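The Great Condiment Reckoning
October 31, 2024

I have been putting off the pantry since we moved in, on the theory that a closed door is a form of organization. 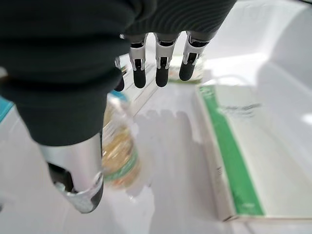

So everything came off the shelves and onto the white table, bottles first, as bottles are the real problem in this house. A can will wait for you. A bottle leaks a little, glues itself to the shelf paper and then dares you to move it.

My system was simple. Open it, smell it, decide. Clear plastic is a help, because you can at least see the level without taking the cap off, but it doesn't tell you much else. Half the things we own are some shade of yellow. Cooking oil, cider vinegar, the syrup from that phase when I was going to make my own ginger ale – line them up with their labels turned around and I couldn't swear to any of them.

Amos Begay, who lives downstairs and has opinions, came up to borrow a ladder and stayed to read expiration dates out loud in the voice of a man announcing train delays. He is against throwing out vinegar on principle. He is also against owning four of them, so he wasn't much use as a tiebreaker.

Things that went: a jar of capers with one caper in it, the ginger syrup, and a bag of lentils I believe I have now moved through three apartments. The hot sauce from the Lumley street fair stayed. It's terrible, but it cost me $11 and I intend to suffer through it.

I also bought a turntable for the corner shelf, the Grevex one, after reading 117 reviews of what is a plate that spins. It spins. It also flings anything tall and skinny onto its side if you're in a hurry, and when I'm looking for soy sauce I'm always in a hurry.

Tall bottles now live on the bottom shelf, on a baking sheet, so the drips have somewhere to go. Spices are still in a shoebox. I'll get to the spices, maybe after the holidays, and Amos still has the ladder.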